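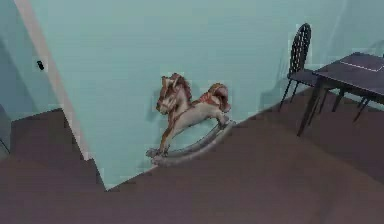
Accueil Essais Mobilier Jardin Archives Contact

Le fauteuil à bascule Wasmont arrive dans un carton que le livreur a posé devant ma porte avec l'air soulagé de celui qui ne reviendra pas. La notice compte 20 étapes et une seule clé, fournie en 2 exemplaires, sans doute parce que le fabricant connaît ses clients. Pour le principe, rien de neuf depuis le cheval de notre enfance, celui à la selle rouge et aux longs patins courbes : on s'assoit, on pousse, on revient. Sauf qu'à quatre ans on ne demandait pas au cheval de soutenir les lombaires.

Le montage m'a pris une soirée. L'étape 17 suppose trois mains ou un conjoint patient. J'ai appelé mon voisin Alcides Lins, qui a tenu le dossier pendant que je cherchais la vis restante, puis qui s'est assis le premier, ce que je trouve toujours discutable.

Côté confort, je m'incline. L'assise est profonde, les accoudoirs tombent où il faut et le mouvement reste doux, sans ce petit à-coup en fin de course qui m'avait fait renvoyer le modèle Handville en octobre. On peut lire, on peut boire un thé si la tasse n'est pas trop pleine. Dormir aussi, je le confirme à plusieurs reprises.

Les patins, en revanche, ont des ambitions. Sur parquet, le fauteuil avance un peu à chaque balancement — parti de la fenêtre au début d'un chapitre, je me suis retrouvé contre la bibliothèque avant la fin. Les bandes de feutre vendues à part règlent la question. Vendues à part, donc. Sur tapis, rien à signaler, sinon que l'on bute dans les patins la nuit et que le tibia s'en souvient.

Le tissu gris se détache à peu près pour le lavage, à condition d'aimer les fermetures éclair cachées. Il a survécu au café et à un chat de passage.

Je le garde près de la fenêtre, feutres posés. Si vous avez un vrai tapis et des orteils prudents, prenez-le. Sinon, attendez que la marque mette les feutres dans le carton.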